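Oct 15, 2020

I said I'd write something every evening this month and I've already missed a good few, so tonight you get whatever is in my head, and what is in my head is sofas. Pale gray ones, to be exact!

We're at the stage of doing up the showroom where everything is half decided. Kerstin Vik wants the whole place light: light wood, clear edges, nothing heavy, nothing brown. I was the one holding out for a bit of color (I had a green in mind, a proper bottle green, and I'd even brought in a scrap of velvet from home) but I gave in at lunchtime and I think she was right, which I have told her once and won't be repeating.

The big thing was the backdrop. We went back and forth on it all through June. Paint the wall? Wallpaper? Build a real little living room with a real sofa and a lamp and a rug somebody would spill coffee on? The Sæther people quoted us for the real version and Helge went very quiet and then said "1590" out loud, slowly, and put the paper face down on the counter. And that was only the sofa. So a printed living room it is, all bright and airy, with a gray sofa that will never need vacuuming.

I was a snob about it beforehand, I'll admit. I thought it would look like the photo corner at a school fair. But I love the sofa they picked. It has one of those arms that rolls over in a scroll, like my grandmother's did, and soft-looking cushions you want to fall into face first after a day on your feet. 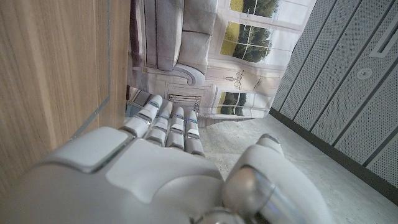 I keep thinking about our own couch at home, the old Drestell, which has sagged in the middle ever since we moved. I sat down on it tonight with my plate and slid gently sideways into the dip like always. Maybe it's time. I looked at slipcovers online for an hour, then at new ones, then at the prices of new ones, then I closed the laptop and ate a cookie.

The wood is the other thing I'm pleased with. I was worried it would come out orangey under our lights, because the sample did, horribly, but it's a nice calm beige with that fine stripy grain. Kerstin ran her hand down it when she thought I wasn't watching. The clear edging I'm less sure of. It looks smart but it is going to show every single fingerprint, and guess who has the spray bottle? I bought 2 packs of cloths from Bestix on the way home, the yellow ones, and left them in the car, so tomorrow I'll have forgotten I own them.

Helge Engström still wants a plant. I said a plant in front of a picture of a living room would look silly, he said it would look "deep," and we left it there. If a plant shows up in the morning I'll know he stopped at the garden place.

Still to do: return the wrong hooks, call Dullis back about the lamp, find out who took the good stepladder, and find my velvet scrap, because if it can't go on the wall it can at least be a cushion for the Drestell.

It's late and my feet ache. Rain on the window, tea gone cold, bed.

Last updated: the same night, to fix my spelling

This site uses cookies to remember your settings. OK

Back to top | Contact | © All text and photos mine, please ask before borrowing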